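Home | Products | Downloads | Support | Open Tickets | Contact

Ticket 2198
Product: Vikeo remote helm kit, for towed and self-propelled gunnery target boats
Status: Closed
Opened: February 2004
Submitted from: Bulledcombe range, small craft section

Target boat drops out of remote helm and goes to idle at 600 yards

Hello again to everyone on the support desk, and thank you for being so quick with our last one (the cracked antenna boot, if you remember it, which has been fine ever since!). I'm afraid we have another puzzle for you, and I'll try to put it all down in one place so you don't have to drag it out of me over a week of messages.

We run two target boats here for the patrol craft crews to practice on. Boat A has your older helm kit and has never given us a bad day. Boat B got the Vikeo kit in January, with the Risitz radio modem, and it's a lovely thing to drive, much smoother on the rudder than what we had before. The trouble is that once it gets out to 600 yards from the control hut, it loses the helm link, waits out the failsafe timer, and drops the engine to idle just as it ought to. Then it drifts. The link comes back on its own after a bit, and off we go again until the next time. The crews have been very good about it, but a target that stops and sits there isn't much practice for anybody.

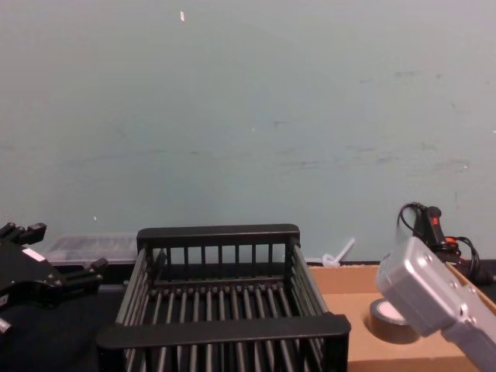 Attachment 1: black dish rack, painted wall behind.

What we've tried so far, in the order we tried it:

Swapped the whip antenna on the boat for the spare. Same dropout, same distance.

Swapped the antenna at the hut. No change, and I got a wet sleeve for it.

Checked supply voltage at the modem with the engine running and with it stopped. Steady both ways, and the battery is a new one.

Turned off the hut's other radios one after another, then all together, leaving just the handheld. I really thought this would be the one, so I was a bit let down when it wasn't.

Put the Risitz modem from Boat B into Boat A, on an adapter lead we made up. Boat A then dropped out too, though a little farther along. That had us blaming the modem for a whole afternoon, and we had it half packed to send back to you before somebody pointed out that we'd moved the settings along with it. So it stays on the shelf until you tell us otherwise.

Read the event log off the helm unit. Nine entries for the one run, every one of them "LINK LOST / RETRY LIMIT," and nothing from the engine side or the rudder side at all. The signal level noted next to each entry looks healthy to me, but I'm a boat person and I'd be glad to have somebody who knows radios tell me I'm reading it wrong.

One more thing which may be nothing. The setup sheet in the box talks about a "range profile" and says it should be set by the installer. I can find the menu. It says HARBOR. I haven't touched it, as the sheet also says in capital letters not to change it with the boat afloat, and she was afloat at the time.
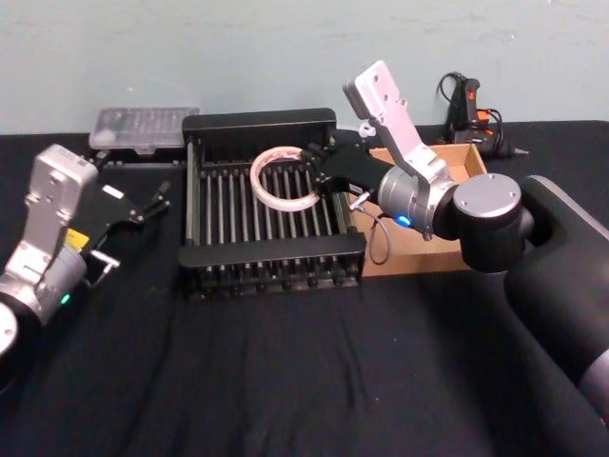 Dlamini: Thank you for such a thorough write-up, it saved us both a lot of back and forth, and please don't send that modem anywhere! You're reading the log correctly. A good signal level together with RETRY LIMIT nearly always means the radios can hear each other but the helm unit has given up waiting for the answer. HARBOR sets a very short wait, which suits a boat working close in alongside a pier. You want COASTAL. With the boat on its trailer and the kill cord out, open Setup, then Link, then Range Profile, choose COASTAL, save, and cycle the power. Do the hut end as well, and do it second. The two have to match or you'll have no helm at all. Leave the failsafe timer as it is.

Update from Bulledcombe: Done at both ends this morning, boat first and hut second as you said. I'll admit I forgot to cycle the power at the hut and had a nasty minute with a dead wheel, so perhaps that could go on the sheet in capitals too. After that she ran out past the old mark and kept right on going to the far buoy and home. We'd like to leave the ticket open for 48 hours if that's all right with you, and run her with a tow behind before we say it's fixed.

Second update: Ran with the sled on a long line, choppy water, no dropouts in the log. Happy for you to close it. Boat A has her own leads back and is none the worse.

Closed by submitter. Resolution: configuration, range profile.

Comments (3) | Found this helpful: 9 | Email this ticket | Print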